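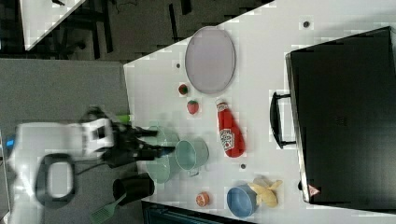
Fig. 1. Arm at the table edge, gripper next to the green cookware. Kitchen set, Rutville lab.

Robot Learning from Demonstration
Handout 11: Gathering your examples
March 28, 2018

Last time we finished the math for behavior cloning, and I promised you we'd get to the fun part. We're there! From now until the end of term you will be collecting your own data, and I think you'll learn more about learning systems from one afternoon of it than from all my slides put together.

Quick reminder of terms. An episode is one attempt at one task, start to finish. A demonstration is an episode where a person is driving the arm. A dataset is a pile of episodes plus the notes that let a stranger make sense of them. People forget the notes. Please don't.

What goes on the table

Look at Fig. 1 again. A saucepan, a bowl or colander, a slotted spatula, a big oval plate, a strawberry, half an orange, a banana peel, a ketchup bottle on its side. I love this mix! Round things, flat things, things with handles, things that roll. A policy trained only on the saucepan will get very good at that saucepan and fall apart when you hand it a plate.

Notice too how close the cookware is to the edge. Grasps near an edge are where the arm's approach angle matters most, and they're badly underrepresented in most student datasets (everybody likes to put the object in the middle). Put at least a quarter of your starts near an edge.

Then there's clutter. Leave the other objects out even when the task only involves one of them. The model has to find the strawberry with the ketchup next to it.

How many

Last November's class collected 1704 episodes across all teams. After cleaning, the Brurnden team had 311 usable ones for a single task, "put the fruit on the plate," and their policy beat a team with over twice as many. Why? They moved things between episodes. The bigger set had the bowl in nearly the same place every time, so the network learned the place and paid very little attention to the bowl. We'll plot both sets in section and you'll see it right away; it's a gorgeous plot.

Your minimum is 113 episodes per team. More is welcome if they're different from each other.

Between episodes

Move every object, including the ones you don't plan to touch.
Turn anything with a handle. Handle toward the arm, away, sideways.
Swap at least one object in or out every ten episodes.
Send the arm back to its home pose before you start recording.
Write one line in the log: task, driver, success or fail, anything odd.

Keep your failures! Mark them and save them in their own folder. We'll use them in Handout 12 when we train the success classifier, and you'll wish you had more.

Driving well

Go slowly and steadily near contact. If you stop to think in the middle of a reach, the model learns to stop there too, so plan the grasp before you press record. Switch drivers often. Two people pick up a spatula in two quite different ways, and we want some of that spread in the data, though a team where everyone grasps differently will need more episodes to smooth it out. Section 3 of the Chidiac notes has a nice worked case.

For section

Bring your log, even if it only has a few lines in it. Read the first half of the Grostmont report, skipping the hardware appendix. And sketch three starting layouts for your own task that you think will be hard for the model. We'll trade sketches and try a few of them on the arm.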